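About Us

I started this site in July, on a rainy week when I was supposed to be painting the hallway. I'd been reading about the river trade at Diltonside and couldn't find one decent page on it, so I wrote one. Then I wrote another. The hallway is still green.

What we do here is shipping history, mostly the small stuff — ferries, coal barges, salt boats, the harbor pilots who never made it into the big books. If you want famous admirals, there are plenty of good sites for that and I read them too! My own favorite is the Somier, a salt boat that worked the coast for 25 years and sank at her own mooring. I have spent more evenings on her than I'd like to admit.

There are two of us now. My cousin handles the maps and the Tultmont pages, and I do the rest (including the typos). We've put up 324 articles so far, plus transcriptions of six logbooks from the Rondonuwu collection, which came to us in two boxes and smelled strongly of lamp oil. The handwriting in the third one is terrible, so if you spot a wrong word, please write and tell me.
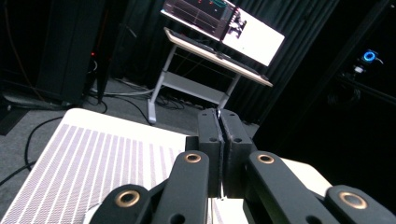
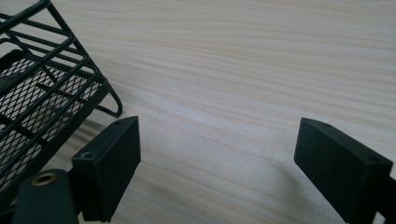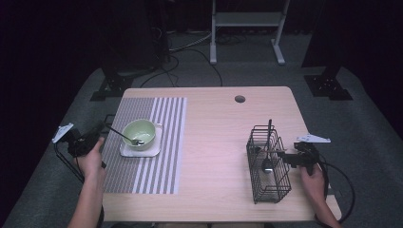

Page last changed: 10 Apr 2018

People ask where our facts come from. Port registers first, then newspapers, then family letters if the family says we can use them. I list the sources at the bottom of each article. Where two of them disagree about a date I give both, and I've stopped trying to pick a winner unless I have something solid. The Tultmont wreck list has 3,000 entries and a fair number are the same ship spelled different ways, so go easy on us there.

We don't sell anything and we don't value old charts or sea chests, sorry. We do love scans of crew lists, tide tables, and postcards with boats on them, even blurry ones. Schools are welcome to print whatever they need. For anything longer than a page or two, drop me a note first and say which article it's from.

The contact form is slow but it works. I answer most mail on weekends.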